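## Section 6: Oiling a wooden tabletop with the Okard kit

Last revised August 19, 2020

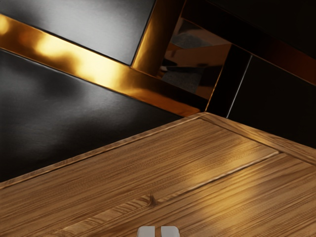
*Honey-brown wood with fine grain and a raised rim along the back edges.*

Okay, so you've got the kit open and you've read the bit about gloves (Section 2, please go back if you skipped it). I've oiled a lot of tables for the Gramthorpe shop and I still follow these steps in this order.

**You'll need:** the Okard oil, the gray pad, three lint-free cloths, a soft brush, a metal bucket of water, and a window that opens.

1. Take everything off the table and vacuum it with the brush attachment. Go into any groove or seam twice. Crumbs love it in there, and once they're oiled in they're a real pain to get out!
2. Wipe down with a barely damp cloth, then leave it alone overnight. I know, I know. Overnight.
3. Rub the whole top with the gray pad, always along the grain. Light pressure. You want it to feel like paper, and if you go across the grain you'll see every scratch the second the oil hits it.
4. Vacuum again.
5. Shake the bottle, pour a puddle the size of a jar lid onto a cloth, and start in the far corner so you're not leaning over your own work. Keep going along the grain in long passes.
6. Do the rim last, with the soft brush. Oil pools where the rim meets the flat part, so chase it out with a dry corner of cloth.
7. Wait 7 minutes, then wipe off everything that hasn't soaked in. Everything! If it feels sticky afterward, you left too much on (see Troubleshooting in Section 9).

> **Caution:** Oily cloths can heat up and catch fire all by themselves. Put them straight into the bucket of water, then dry them flat outside before they go in the trash. Never ball them up.

> **Note:** Try the oil underneath first. Randi Midtbø sent us a letter about her walnut table going nearly black, and she was right to be cross, the old guide didn't mention it. Dark woods go a lot darker.

**Drying.** You can set a cup down after 6 hours if the room's warm. For hot dishes I'd give it a full week, and in November, with the windows shut, longer than that. Don't put a tablecloth on it in the meantime (the weave prints itself into the finish, ask me how I know).

**Second coat.** Same again from step 4, but use half as much oil. Teodor Söderlund in our workshop swears by a third coat and I've never seen the difference, so suit yourself.

If your table already has a Zanow varnish on it, stop and turn to Section 7. Oil won't soak in through varnish and you'll just be pushing it around.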